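Zakent Plating Cell: Data Card

Version 3
Updated November 25, 2022
Maintainer: Rizal Oei, Derkura

Summary

Bench recordings for the plating task at the Zakent meal-kit kitchen. The task is to put one food item on a plate, or to take it off. Toy food and a plastic plate stand in for product. The set supports the handover from manual plating to a shared station, where one person supervises two arms and handles rejects.

Contents

400 episodes, recorded on one bench with clear acrylic walls. Each episode holds video from fixed cameras, joint positions, gripper opening and an operator note. The notes are free text and were not cleaned up. 29 episodes carry a "dropped" flag and are kept in the main split.

Contact phase: fingers down on the toy banana, plate underneath.

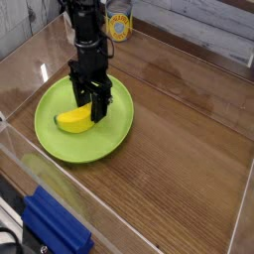 Phase labels

approach — gripper above the work surface, no contact
contact — at least one finger touching the item
carry — item clear of the plate or surface
release — fingers opening until the item is free
retreat — gripper moving off after release

Labels were assigned by hand by two line workers from Zakent, on paid time. They disagreed most often on where approach ends. In those cases the later timestamp was used. Single frames do not separate approach from retreat; with the gripper over the bench and both fingers clear of the banana, the label depends on the frames before and after.
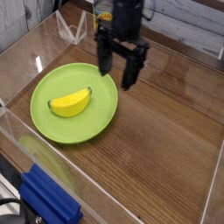
Finger blur is common when the arm is moving. Blurred frames were not removed. Reflections of the plate in the acrylic can trigger false detections, so mask the walls before training a detector.

Effect on jobs at the site

Before the trial, plating was a standing job with a fixed pace. Under the current plan the plating position becomes a supervising position: clear faults, restock items, pull bad plates. Pay grade is unchanged through February. After that it is up for review, and the outcome is open. Workers asked for a stop button within reach of each seat and for the right to slow the cell without calling a lead. Both are in the Kwok controller config (see config/limits).

Episode notes are not to be used to rate individual workers. Operator names were replaced with codes before export.

Known limits

One plate color in the plating episodes. No wet, soft or sliced food. Lighting was not varied. Results on this set say little about cycle time on the line.

Loading

Use the Viravier reader, with batch size 100 or lower. Larger batches fail on the older workstations — fix pending.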